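Section 4. Setting Up the Capillary Watering Bench

This section applies to the Marchal bench as supplied to garden centers and wholesale growers. Revised 15/08/2023.

4.1 Before you start

The bench must stand on firm ground within reach of a cold water supply. Allow 16 inches of clear space on the side that carries the inlet valve. Benches stored over the winter should be inspected in February, before the first deliveries of stock.

Caution: Do not lift the bench by the tray lip. Two people are required.

4.2 Leveling the bench

1. Set the four legs in their feet and tighten each collar by hand.
2. Place a spirit level along the long side of the tray, then across it.
3. Turn the feet until both readings are true.
4. Tighten the collars fully with the wrench provided.

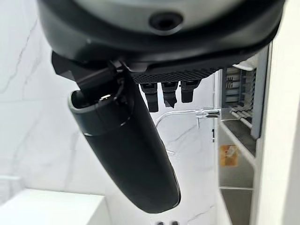

Can the bench be used on a sloping floor?
Only if the feet can bring the tray level within their range of adjustment. On a steeper floor, lay paving slabs under the lower legs before leveling.

4.3 Laying the mat

1. Rinse the tray and remove any grit.
2. Unroll the Hurex mat with the felt side up and trim it 10 millimeters short of the tray edge.
3. Soak the mat thoroughly and press out trapped air with the flat of the hand.
4. Lay the perforated cover film over the mat, printed side down.

Note: A dry mat will not draw water evenly. Soak it again if the bench has been out of use.

4.4 Connecting the water supply

1. Fit the Drukus filter to the supply line, with the arrow pointing toward the bench.
2. Attach the hose to the inlet valve and open the supply slowly.
3. Check every joint for leaks.
4. Set the timer to the summer or winter program.

Caution: Close the supply before removing the filter. Liquid feed must not be added upstream of the valve.
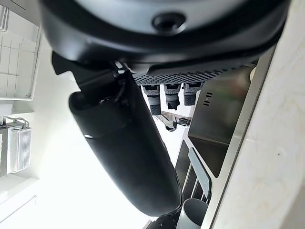
How often should the filter be cleaned?
Clean it once a month during the growing season, and more often where water is drawn from a pond or tank.

4.5 Placing stock

Water all pots from above once before setting them on the mat. Press each pot down with a slight twist so that the compost meets the film. A full bench holds over 200 small pots. Pots with raised bases require the Flullero wick, part 29, ordered separately.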